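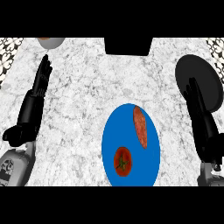 PEOPLE AND PRACTICE

Feeding a hospital through the night: an interview with Tuulikki Sjöberg

Print this page | E-mail this page

Search this site Enter keyword Go

Tuulikki Sjöberg has been Head of Catering at Pesonen Hospital for seven years. Before that she managed the kitchen of a residential school, and before that she cooked on passenger ferries, a period of her working life which she describes as "very good training in not spilling anything". She spoke to the Journal in her office beside the main kitchen, shortly before the evening meal service was due to begin.

The hospital has 354 beds. The catering department provides three meals a day to inpatients, together with snacks and drinks, and runs the staff restaurant on the ground floor. Until recently the restaurant closed at seven in the evening, and staff working overnight relied on vending machines or on food brought from home. The introduction of a cooked night meal was the subject of a report to the hospital board, and it was this work that the Journal had asked to discuss.

Ms Sjöberg explained that the proposal had come from the wards. "A nurse on the respiratory ward, Lempi Koskela, wrote to me in December. It was a page and a half long and quite polite. She had listed what she ate over a run of night shifts, with the times. On one of them it was a packet of crackers at ten to five in the morning. I read it twice and then went to see her at the start of her next shift."

The letter was followed by a short survey of night staff, in which respondents were asked what they ate, when they ate it and whether they were able to leave the ward to do so. The last question proved the most useful. Many staff reported that their break was long enough for a meal but too short to allow for a walk to the ground floor, a queue and the walk back. Porters and laboratory staff, whose work already took them through the lower corridors, did not have the same difficulty.

"We had assumed the matter was one of opening hours," Ms Sjöberg said. "I had drawn up a rota to keep the restaurant open until two in the morning and I was rather pleased with it. After the survey I put it in a drawer. The wards on the upper floors would never have used it."

The arrangement eventually adopted has two parts. A small counter in the restaurant is staffed from half past eleven until half past two, serving one hot dish, soup and bread. For wards that cannot release staff for long enough, meals are ordered by telephone before ten in the evening and carried up in insulated boxes, to be collected from the lift lobby on each floor. Both parts are run by two members of the catering team, who finish their shift by preparing the breakfast trolleys.

Asked how the menu had been decided, Ms Sjöberg said that it had been changed a good deal since the first month. Stews and baked pasta, which had been expected to be popular, were often left unfinished. "People told us that a heavy plate at one in the morning made the second half of the night harder. They wanted something warm, but they wanted less of it. We now serve a smaller portion as the standard size and anyone may ask for more. Barley soup does well. So do eggs in almost any form. Fish does well on some nights and not on others, and I have stopped trying to find out why."

The dietetic service was consulted throughout. Its senior dietitian, Periklis Giannakopoulos, joined the conversation for a time and spoke about the advice given to staff. He was careful to separate it from the advice given to patients. "With a patient I have notes, a history and usually a clear purpose. With a colleague who works nights I have a person who is tired and wants to know if it is all right to have toast. In most cases it is. We suggest a proper meal before the shift, something modest during it and a light breakfast before sleep. We also say that if another pattern suits them, they should keep to it."

Mr Giannakopoulos added that he had asked for coffee to remain available all night, despite a suggestion that it should be withdrawn after three o'clock. "Adults working a night in a hospital can decide when to have coffee," he said.

The matter of cost occupied much of the board's discussion. The night meal is sold at the same price as the midday meal, and takings do not cover the wages of the two staff. Ms Sjöberg did not wish to give the amount of the shortfall, which is under review, but said that it was smaller than had been forecast. Part of the saving has come from ordering. Vegetables and herbs are now bought from a single grower, Flovora, under an agreement that permits the kitchen to change quantities up to the evening before delivery. Dry goods continue to be supplied by Somach.

"I would not claim that we have become clever about it," she said. "We used to order the same amount of carrots every week because the form already had the number printed on it. Heikki Hakala, who looks after our stores, crossed the number out one day and wrote in what we had used. That was the whole of the reform, as far as carrots go."

She was more cautious on the question of recruitment. Of the posts advertised for the night service, one was filled at once by an existing member of the team, Kazuhiro Arai, who had asked to work nights for family reasons. The second was advertised more than once. Ms Sjöberg considers that kitchen work at night is difficult to describe fairly in an advertisement. The pay is better and the kitchen is quiet, but the hours are solitary and the breakfast trolleys must be ready regardless of how the night has gone.

Mr Arai, who was arriving for his shift as the interview came to a close, said that he liked the telephone orders best. "The wards ring down and they always begin by saying sorry. I tell them it is what the telephone is for. One ward orders seven soups and then rings back to make it eight. I make eight the first time now."

The service has not been without complaint. In the early weeks, boxes left in the lift lobbies were sometimes collected by the wrong ward, and on the fourth floor a box was not collected at all until morning. Each box now carries a coloured tag and the ward is rung when it arrives. There have also been requests for the counter to stay open later, chiefly from the maternity unit, where the busiest part of the night does not keep to any timetable. Ms Sjöberg has said that she will consider a later closing time but will not promise one while the second post remains newly filled.

The Journal asked whether other hospitals had shown interest. Ms Sjöberg said that colleagues from the Dondden site had visited and had spent an evening in the kitchen. Their building is lower and more spread out, and she thought it likely that they would choose a trolley service instead of boxes. "I told them to ask their own staff before drawing up a rota," she said. "They had already drawn one up. They showed it to me and it was very neat."

As for her own plans, she hopes to see the staff restaurant refitted. The serving line was designed for trays that are no longer made in the same size, and the present ones catch at the corner by the till. She would also like a window that opens. A proposal has been submitted to the estates department and a reply is awaited.

Ms Koskela, whose letter began the work, has since moved to day shifts. According to Ms Sjöberg, she has written again, this time about the porridge.

Print this page | E-mail this page

Contact the editorial office | Copyright Pesonen Hospital Staff Journal | Back to top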